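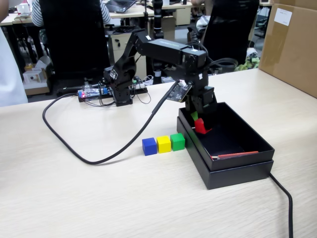

Sigrún Bergmann wrote in after the last track day page and asked why her front left was at 60 psi on a borrowed gauge when every other corner made sense, and could somebody please just put the whole tire pressure routine in one place before the season starts. She also wanted to know if she has to buy the expensive gauge.

OK. Whole routine. No you don't have to buy the expensive gauge. And 60 is a bad gauge, or a bad reading off a good one, so bin it or check it against a second one before you drive on it.

Updated 9 Jan 2023

What you need

A gauge with a bleed button. Any brand, but use the same one all day. Two gauges that disagree by 2 psi will drive you nuts.
Small compressor or a decent foot pump.
Notebook and a pen that works. Phone is fine but your hands will be filthy.
Valve caps. Spare ones. They roll under things.

The night before

Check the owners manual or door sticker and write down the street pressures. You need those for the drive home. Set the tires to street pressure with the car parked in the shade, cold, not driven for a few hours. Look at the inside shoulders while you're down there, turn the wheel to full lock for the fronts. Cords showing = you're not going. Torque the wheel nuts.

At the circuit, before session one

Cold again. If you drove there, let it sit as long as you can. Ask whoever sold you the tires for a hot target, they usually have a number for your model and weight. Start a few psi under it. Don't go silly low, a very soft tire can roll on the rim before it has any heat in it.

Write down all four. FL, FR, RL, RR. Air temp too, and if the sun is on one side of the car.

After the session

This is the bit people miss. Do your cool down lap, but not a ten minute tour of the paddock after it. Park, handbrake off, in gear, chock it, and get the gauge on right away. Start with the same corner every time. At Sotside that's front left for me, mostly right handers so it's the one that cooks.

Now bleed each tire down to the hot target. Short presses, read, press again. Don't add air to a hot tire unless it's well under, and if it is well under go looking for a leak.

Write down before and after. Yes both.

Second session and on

Pressures come up less. Check anyway. If a cloud comes over or the wind gets up you can lose a couple psi and the car feels lazy on turn in. Signe Bach runs the same car as me and bleeds less at the rear, says it calms the back end under brakes. Try it one change at a time or you wont know what did it.

Going home

Pump back up to street pressure once they've cooled off. All four! I forgot this in June and drove 50 miles of highway on soft rears, wore the shoulders right off. Recheck the wheel nuts.

Sigrún's other question, how long a set lasts. Mine did 3,000 miles mixed road and track, the set before that more like 2,000 becuase I was overdriving the fronts. Rotate side to side if they're not directional.

Camber next time, once I've found my notes from Oleslow.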